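November, late, at the kitchen table

I meant to write this up before supper and then the soup needed watching, so it is nearly ten and I have a cold cup of tea beside me. Never mind. It was a good day and I want to get it down while I still have the order of it in my head.

We spent the whole of it on the handling rules, the ones I have been promising Galtden since the summer. I had my draft printed out (14 pages, far too many) and I had the Hekum sheets next to it, because those are the ones everyone at the Clivetti place learned on and people are fond of them. I am fond of them too. They have coffee rings on every corner, and somebody once wrote "but what about wet hands?" beside rule six in green ink and it has never been answered. I resolved this morning that it would be answered today, and it was, more or less.

The trouble with the old sheets is that they were written for one arm doing one job on one bench. They tell you beautifully how to set out a tray of blocks. Then you stand at a sink full of vegetables and they have very little to offer! What do you do about standing distance when the person has good reason to be at the counter as well? Where does a cable go when there isn't a tray for it? Do you lay a thing on its side or stand it up, and does it matter so long as you write it down? I think it matters less than I used to believe, and the writing down matters a great deal more.

So I went round with the pages and a pencil and tried every rule against whatever was going on, and crossed out anything I couldn't picture a tired person following at four in the afternoon.

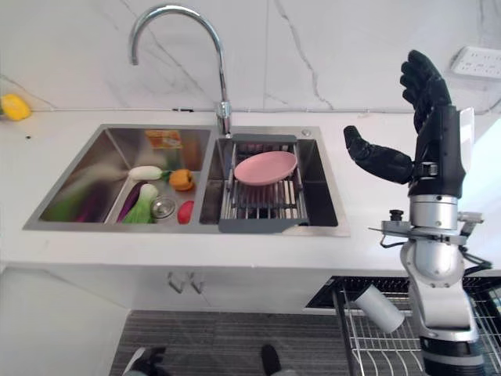
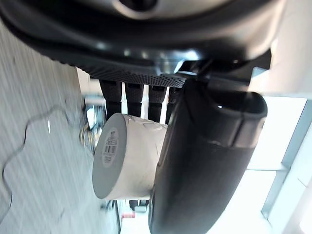 By lunch I had got it down a fair bit. The rule I'm proudest of is the plainest: before the arm moves, whoever is running it says out loud what it is going for, and whoever else is in reach says out loud that they've heard. Lim's old guide has something like it but puts it in a paragraph so stuffy that you would fall asleep before you got to the verb. Mine is a line and a half. I read it aloud to myself over my sandwich, which is a test I recommend for anything that people have to remember.

Then there was the long discussion about floors. I had a rule that said "keep the floor clear", and it was pointed out to me, quite kindly, that this is the sort of thing people agree with and then walk straight past. What does clear mean? Clear of what, and how far out? We ended up with a strip in front of wherever the arm is working, as wide as a good stride, with no leads across it, and any lead that has to be down elsewhere gets looked at before the start of each run and again after a break. It's longer than three words but I think it might get done.

Wet hands, then. Dry them before you touch the stop button, the tablet or any plug, and keep a towel hung in the same spot every day so that you aren't hunting for it. That took us most of an hour! Half of it was over whether the towel needed to be written in at all, and I dug my heels in, being the one who usually does the hunting.

I did lose one. I wanted a speed limit of 20 per cent for anything near food or crockery, flat, no exceptions, and the feeling was that a flat figure would be ignored within a week. What we have now is slow for the first go at any new object, and then the operator decides and puts their initials by it. I grumbled. I'm still grumbling a bit, if I'm truthful, and I shall bring it up again in the new year when we've got some initials to look at.

The other thing I must remember is the bit about putting back. We have always been good at starting and dreadful at finishing. The new page 2 is entirely about the end of a session: arm parked, power off at the wall, everything handled gets looked over for cracks and bruises, food that has been gripped goes in the compost and stays out of anyone's dinner. I had to fight for the compost line as well, though only against somebody with an eye on a pepper.

Galtden want it short enough to go on a wall, 600 words at the outside, and I am still over. I might take out the introduction. I like my introduction very much, it has a nice bit in it about my grandmother's kitchen and her rule about knives, but I can see it isn't going to make anyone safer.

Must ring the printer in the morning about whether they can do it on something wipeable, and find the green pen.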